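We use cookies to remember your preferences and count visits. Accept / Manage settings

Trestenetti bimanual notebook – Saturday, September

Chair day again. In at nine, arms homed by quarter past, first argument with the planner by half past.

Where we were: Mitemico (our task layer, for anyone reading this who has wisely stayed away) treats a chair on casters as a rigid body held at two points. Fine. It then hands the two wrist trajectories to the arm controllers as if they'd never met. Each arm tracks beautifully, and the small disagreement between them goes straight into the backrest as squeeze. On Friday's logs the internal force climbed the whole way through a pull and tripped the limit at 77 N, at which point both arms stopped and looked very pleased with themselves.

Changes made this morning:

- Object frame now sits at the midpoint between the two grasps. Both wrist targets are derived from it every cycle.
- Relative motion between the wrists is on its own impedance term, soft along the line joining the grippers, stiff everywhere else.
- Left arm no longer leads. It was leading because I'd typed it first in the config two months ago.
- Limit left at 77. Tempting to raise it. Didn't.

Perception next. The depth on a black backrest is a rumour at best, and with the chair tucked in under the desk the segmenter likes to weld the desk's front edge onto the top of the chair. The result is a chair with a tabletop. I've masked out anything above the desk plane before the grasp candidates are scored, and the scorer now picks two points near the top edge without trying to grab furniture that belongs to somebody else. 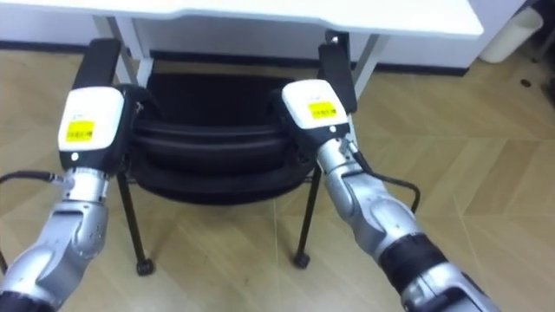 Both grippers on the backrest, chair under the desk. Right grasp is at the corner, near the desk leg.

That right-hand grasp is legal but I don't love it. The collision model has the desk leg as a plain box with a 12 mm margin, and the planner treats the margin as a suggestion once it has a grasp it fancies. Valdis Vītola's view is that the leg should be a hard constraint and the grasp score should drop as clearance shrinks. Agreed, annoyingly. Ticket is in Grīnberga under "leg".

Also found: the wrist cables aren't in the collision model at all. They are in the room, though, in generous loops. Added a fat capsule to each wrist as a stopgap, which costs us a few elbow poses we never used.

Pull runs, 16 of them with the new object frame. 5 aborted. Of those, two were the squeeze limit (both with the old filter still on, my fault), and three were the pose tracker losing the backrest when the grippers covered its upper corners. The tracker wants corners. We hold the chair by the corners. One of us has to give.

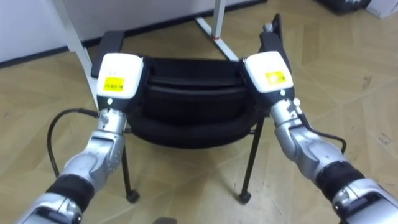

Corner grasps, viewed from above. Armrests and the ridges across the backrest are what the tracker has left to work with.

Tried it with Foltorel's edge tracker on the horizontal seams. Good in pitch, hopeless sideways, as you'd expect from a set of horizontal lines. Armrests would fix the sideways part, but the right one is half behind the gripper and the model fit keeps sliding off it. Probably the sane thing is to trust the wrist kinematics for the object pose once both grasps are confirmed and let vision only correct slowly. I wrote that on the whiteboard in July and then ignored it.

Casters remain unmodelled. They have opinions about the first few centimetres of any move, and the controller reads those opinions as contact. Ramp on the start of the trajectory lengthened; behaviour on the plots is calmer.

To do:
- leg clearance into the grasp score (VV)
- kinematic object pose with slow vision correction (me)
- delete the old filter so I can't turn it on again
- log relative wrist error as its own channel, currently reconstructing it by hand like a peasant
- rename "chair_final_2"

Packed up at four. Branch pushed, not merged, colour maps on the force plots still awful.

Trestenetti workshop notes | Contact | Back to top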